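Gripper Cell Good Practice: Frequently Asked Questions

Who do these rules apply to?
Anyone who runs, loads or services a two-finger cell on the Vallum line. Contract staff from Itis follow the same rules.

How should a bevel gear be gripped?
By the toothed body, with both pads in contact. Keep the bore clear. Release and regrip if the gear tilts.

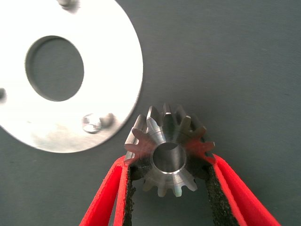

Bevel gear held between the padded fingers, next to the plate.

When are grip pads replaced?
Every 2,530 cycles, or sooner if the pad edge lifts from the finger. Replace pads in pairs. Record the cycle count in the Moodley log before resetting the counter.

What is the rule for the cloth?
Inspect it at the start of each shift. Lint is acceptable. A crease in the pick area is not, and the cloth must be pulled flat before parts are set down.

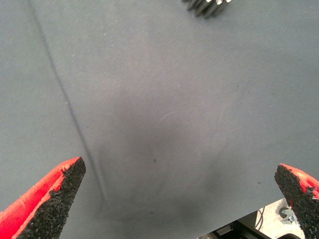

Photo: Brernetti Automation

Can I reach in while the fingers are open?
No. Open fingers do not mean a stopped arm. Press hold, wait 20 seconds and check the status lamp first.

How close may the fingertips come to the cloth?
The limit is 2 mm at approach speed. Contact is allowed only in the teach routine.

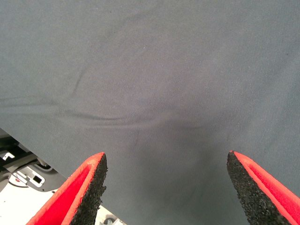
Changes to this limit need a signed change request. The old value stays in force until the request is closed. Requests received after 3 p.m. are handled on the next shift.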